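# Skurnero foot pedal by Giren

The Skurnero is a three-switch foot pedal that plugs into a USB port and sends keystrokes, mouse clicks or short macros to your computer. It works with Windows, macOS and Linux. The computer sees it as an ordinary keyboard, so there is no driver to install and it will work on a locked-down office machine as long as USB keyboards are allowed.

People mostly buy it for transcription (play, pause, back a few seconds), for push-to-talk, and for holding down Shift or Ctrl when that is hard to do by hand.

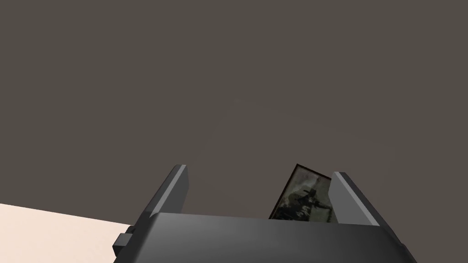

Each of the three switches can be set to a single key, a key combination, a mouse button or a macro. The middle switch is wider than the other two and sits slightly higher, which makes it easy to find without looking down. The housing is sold in one color, a charcoal close to the darker grays on the gripper body in the render, and it has flat, angled sides of a similar sort. The top plate comes off with four screws if you need to clean under the switches.

## Setting it up

Settings are made in Cesgate, our free setup program. Pick a switch, press the key you want, and click Save. The settings are stored in the pedal itself, so you can set it up at home and take it to work. Cesgate runs on Windows and macOS only. On Linux the pedal will use whatever was last saved to it, but you will need another machine to make changes.

The pedal holds up to 30 layouts. To step through them, hold the left and right switches together for two seconds. A small light on the back edge blinks once when the layout changes. It does not tell you which layout you are on — the Cesgate window does, if you have it open.

Macros can include pauses. They cannot include mouse movement, only clicks and scrolling.

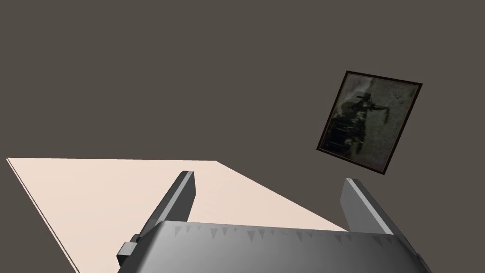

*Rendered view with pale tabletop, framed picture and parallel-jaw gripper.*

## Specifications

- Switches: 3, mechanical, replaceable
- Connection: USB-A, fixed cable (USB-C adapter in the box)
- Macro length: 83 keystrokes per switch
- Height at front edge: 19 mm
- Base: steel with rubber feet
- Software: Cesgate for Windows and macOS
- Warranty: two years

## In the box

Pedal, USB-C adapter, one spare switch, a set of stick-on rubber feet and a printed quick start sheet.

## Notes before you order

The pedal needs a firm floor. On thick carpet it tends to creep forward, and the heavier base plate (sold separately, $49) helps with that. The base plate adds a little height, so try the pedal without it first.

Some KVM switches only pass through one keyboard. If yours does, plug the pedal straight into the computer. Wake from sleep works on most desktops but depends on the BIOS setting for USB wake.

The first batch had a stiff right switch. Struan Urquhart, who handles our repairs, will send a replacement to anyone with a pedal from that batch. The batch letter is on the label underneath; you want to look for an A.

A wireless version is planned for October. It will use the same switches and the same Cesgate settings files.

## Where to buy

Direct from Giren, or through Muriithi if you need an invoice in your company's name. For orders of ten or more, write to Ettore Pagano in sales. Orders placed on a Saturday ship the following Monday.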